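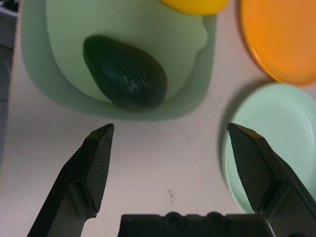

Avocado in the mint tray, plates off to the side. September, mid-morning.

Notebook, ripening and tableware, entry 23

Okay, catching up on this because I let it slide while the Soltusden order was going out. The avocado is in the pale green tray now and I want it to stay there until we cut it. The skin is so dark it's nearly black, which would be good news on some kinds and means nothing at all on others, so please go by the squeeze and not the color! Palm of the hand, down by the fat end, no thumbs. I ruined a lovely one last month by poking at the neck every time I walked past.

The tray is from the Dravano set and I've gone back and forth on it. I like the rounded corners (so much easier to wipe out than the square Nerolero ones, where the old guacamole lives forever) and it's shallow enough that you can reach in without knocking the sides. What I don't love is one pear-shaped thing rolling about on a flat floor when you carry the tray across the room. Two avocados wedge each other in place, one just wanders. Might try a folded dish towel under it next time, or one of those paper cups from the fruit box.

Plates: the orange one and the mint one are both out on the table. I still think orange is the right color for serving this. Green fruit on a green plate looks sort of sad, and I said so when we picked the colors, and I'll say it again here where it's in writing. The mint plate has those ridges near the rim, and I want to see how much mash gets stuck in them before we order more. My guess is plenty. If it needs a brush and not just a sponge, that's a mark against it.

The pinkish tabletop needs a proper going over too, there are gray specks and smudges on it and at least one dark mark. Tried the Tautahi paste on a corner earlier - it lifted a pencil line nicely but left the surface a bit shinier than the rest, so don't go at the middle with it yet. Warm water and dish soap first.

To do:
- squeeze check at 13:00, write down soft / firm / no idea
- cut lengthwise, keep the pit, half on orange and half on mint
- leave both plates unwashed through lunch, then sponge only
- find the lemon juice (it was behind the rice, now it isn't)

If it's still hard at the squeeze check it goes in a paper bag with a banana overnight and we do the plates tomorrow. Somebody please bring a banana.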